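Kadidora hand-held gripper pair: pre-session inspection, sink station
Rokorura site, September sheet, unit 12

1. Finger pads, both grippers. OK. Black pads seated flat all the way to the tips. These are the new ones from Debnath and I love them! Small parts used to creep out sideways, and on this pair they stay where you pinch them.

2. Finger travel, open and close 4 times each side. OK. Left is silky. Right has a tiny hitch near full close, so I cleaned the pivot and it went away. Look again next time.

3. Marker blocks behind the fingers. OK. No lifted corners, no smudges on the squares. Wipe with a dry cloth only, please, the spray leaves a film.

4. Indicator lights. OK, green on both.
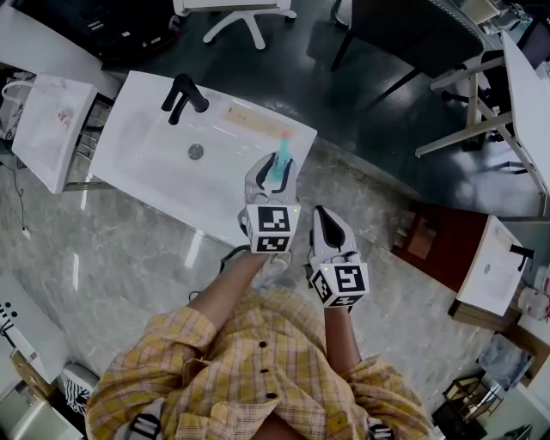

5. Cable and strain relief. OK with comment. Leave enough slack to reach the far side of the basin, then clip the rest at the harness. I tried this with arms fully out and nothing tugged, which made me very happy.

6. Harness straps and buckles. OK. Snug over a shirt, re-tighten after the first break.

7. Basin stand. ATTENTION. Push on each corner before starting. One foot needed a quarter turn and now it's rock solid.

8. Floor. OK. The marble gets slick, so dry it at every changeover and keep cords out of the walking path.

9. Battery above 70 percent. OK.

10. Cycle counter, left side: 1284. Fisbridge wants the pivots greased at the next service, grease is in the top drawer.

Cleared for use. Item 7 to be rechecked at 2 pm.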